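Dorota Tomaszewski
Jewelry box thread, because I finally did it. Six years of bracelets in one tangle and this was the afternoon – purple flower tablecloth on, green box open, everything out where I can look at it.
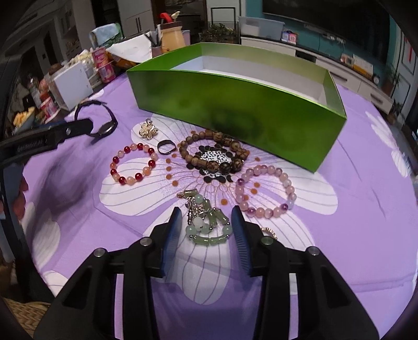 2/ The jade one
Yes Nikola, it's the one with the little charm cluster and the gold clasp. I hadn't worn it since June because I was sure the elastic was going. I tugged on it for a while and it seems fine?? So it goes back in the box, in the front, where I'll remember I own it.

3/ The wood beads
I forgot how big these are. I used to wear them with literally everything and then they clacked on my desk so much at Malinowski that I started taking them off at the door and leaving them in my coat. They'd been in that coat all winter. Going on the tray by the bed so I can grab them on weekends.

4/ Pinks and reds
The pale pink one with a few purple beads stays, no discussion. The deep red and peach one I keep almost giving away. Every time I get it out I like it again, so I've stopped pretending.

5/ The flower brooch
My aunt's. I don't own a single thing you can pin a brooch to without it sagging, so if anybody has a trick for knits please tell me. Nikola Chmielewska says a scrap of felt on the inside – trying that tonight.

6/ Rings
These are the problem. Rings sink to the bottom of any box, and then I dump the whole thing out looking for one and we're back to the tangle. I cut up an egg carton for now. Very glamorous. If you have one of those padded ring rolls, does it hold the chunky ones too?

7/ The watch
Dark strap, dark face, goes with my work stuff. I want it by my keys and nowhere near the bracelets, it scratches them.

8/ Total time was 29 minutes, and I'd been putting it off for two years. Earrings are next and they live in three different places, so give me a bit. Send me your ring storage, I mean it!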